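Our gecko year, so far

I promised a few of you an update on Trirkik, our crested gecko, and then I let the whole spring go by without writing a word. I'm sorry! He is doing very well, thank you for asking, and he has eaten better than I have most weeks.

When Annick Maillard first talked me into keeping a crestie, she said the hard part would be leaving him alone, and oh, was she right. I fussed. I moved his branches, I moved them back, I misted whenever I walked past. He spent most of that first month behind the cork bark, giving me one eye. Now I mist well in the evening, a little in the morning, and let the tank dry out in between, and he comes out around nine at night like he owns the place (he does).

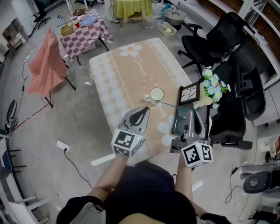

Daisies on the tablecloth, and a clear glass standing on it.

Food was our other big worry. He turned up his nose at the powdered diet for days, and I was ready to try anything, baby food included, until Ottilie Zürcher told me to mix it thinner and put it up high. Cresties like to eat off the ground, up among the leaves. I stuck a little ledge to the glass and by morning there were tongue marks in the dish. I may have cheered. 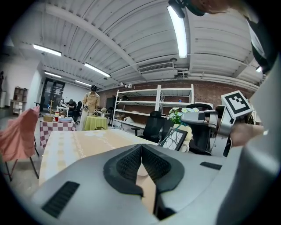
Bomport, July

Hot days now, and that has meant a new set of worries. Cresties don't care for heat, and once his tank gets past the upper seventies I start pacing. The back bedroom stays coolest, so he has moved in there with his fern and his water bowl, and I keep the blinds down until supper. He weighed 38 grams last time I got him to sit still on the kitchen scale, which took 5 tries and most of my patience.
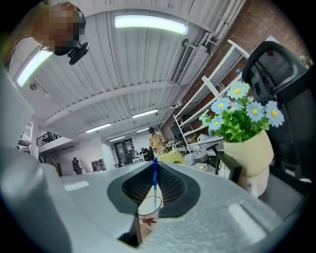

What I'm changing next

A taller tank, for one thing, with more vines up top. And I want to try live plants again, after the sad business with the first pothos.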